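Forum Voyage et Séjours – Entraide – Transports et correspondances

Correspondance vol + ferry sur deux réservations séparées : quelle marge prévoir ?

Posté par Olaniyan – mercredi, 21 h 40

Bonjour,

Je prépare un séjour de deux semaines en décembre sur l'île de Droslow et je bute sur l'acheminement. Le vol se pose sur le continent à 13 h 25. Le dernier ferry de la journée part à 16 h 30, fermeture de l'embarquement piétons 30 minutes avant. Entre l'aéroport et le port, 70 km, navette directe ou voiture de location.

Les deux billets seraient pris séparément, le vol sur le site de la compagnie aérienne, la traversée via Wemance. Le tarif « Flex » de la traversée est à 188 euros aller-retour pour deux, le tarif de base nettement moins cher mais non modifiable.

Mes interrogations :
1. La marge est-elle suffisante avec un bagage en soute ?
2. En cas de retard du vol, qui prend en charge la nuit d'hôtel et le nouveau billet de ferry ?
3. Le tarif Flex couvre-t-il un passager qui se présente après le départ ?

J'ai lu les conditions générales deux fois sans trouver de réponse nette au point 3. Pour le logement, rien n'est encore payé, j'hésite entre un studio au port et une chambre d'hôtes au nord.

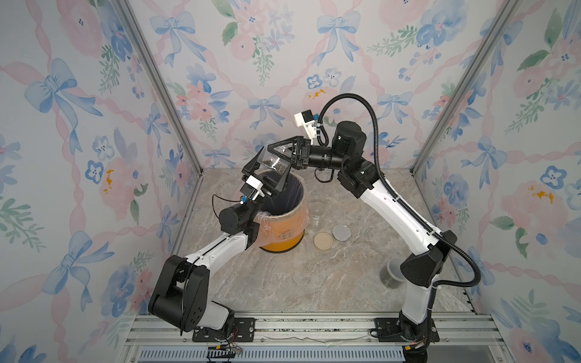 Motif aquarelle à nœuds bleus et pivoines roses.

Merci d'avance pour vos retours chiffrés si possible.

2 réponses

Iten
Membre depuis longtemps – rubrique Transports

Je reprends dans l'ordre.

Marge. Atterrissage 13 h 25, arrivée en porte 13 h 35 à 13 h 40. Bagages sur le tapis vers 14 h 05 en temps normal, 14 h 20 un jour chargé. La navette ne part pas à la demande : départs à 14 h 15 et 15 h 15, trajet d'une heure dix. Avec celle de 14 h 15 vous êtes au port à 15 h 25. Avec la suivante vous arrivez à 16 h 25, embarquement fermé. La marge réelle ne se mesure donc pas entre l'avion et le bateau, elle se mesure entre l'avion et la première navette, et elle est de dix minutes dans le cas favorable. Je ne réserverais pas cette combinaison avec un bagage en soute. En cabine seule, ça se discute.

Avec une voiture de location, comptez 25 minutes au comptoir et une heure de route. Départ à 14 h 45, port à 15 h 45, restitution comprise 15 h 55. Faisable mais sans aucune tolérance. Vérifiez aussi que l'agence du port est ouverte hors saison pour la restitution – en décembre elle ferme certains après-midi.

Prise en charge. Deux réservations distinctes, deux contrats de transport distincts. La compagnie aérienne vous doit l'acheminement jusqu'à l'aéroport indiqué sur le billet. La suite du voyage n'entre pas dans son périmètre. Une indemnisation forfaitaire pour retard important reste possible selon la cause et la durée, mais elle se demande après coup et ne vous donne pas de chambre le soir même. Côté ferry, vous êtes simplement un passager absent.

Reste l'assurance. Regardez si le contrat lié à votre carte comporte une garantie « correspondance manquée » et surtout lisez la définition de la correspondance. Beaucoup de contrats exigent un délai minimal entre les deux transports, d'autres ne visent que l'aérien. Le plafond sur le mien est de 200 euros par personne, avec factures originales. Demandez à la compagnie une attestation de retard le jour même, au comptoir.

Tarif Flex. À ma dernière réservation, la modification était gratuite jusqu'à deux heures avant le départ et impossible ensuite. Pour un départ à 16 h 30, cela fait 14 h 30. Vous serez donc déjà au sol et vous saurez si vous avez eu la navette. Modifiez depuis le téléphone avant cette heure et le billet est reporté au lendemain, sous réserve de places. À vérifier sur la grille en vigueur.

Si vos dates bougent : arriver la veille, dormir près du port, prendre le bateau de 9 h 00. Le surcoût est une nuit d'hôtel hors saison.
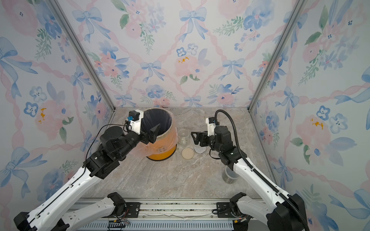

Complément au message ci-dessus, après relecture : en hiver le bateau de 9 h 00 ne circule pas le dimanche. Le premier départ est alors à 11 h 15. Les piétons embarquent par la rampe latérale, les gros bagages se déposent au chariot avant le contrôle.

Wemance_sud
Nouveau membre

Fait l'an dernier avec la navette, bagage cabine, aucun souci, on a même eu le temps de manger au port. Par contre mer forte au retour et traversée annulée, remboursée en bon d'achat. Prenez le Flex.

Olaniyan – auteur du sujet

Merci à tous les deux. Le point sur les horaires de navette règle la question, je n'avais regardé que la durée du trajet. Je décale le vol à la veille et je garde le tarif de base pour l'aller, Flex pour le retour si le site accepte de panacher. Je repasse indiquer le résultat.

Iten

Le panachage est possible, mais en deux allers simples. Comparez le total avant de valider, la remise aller-retour disparaît.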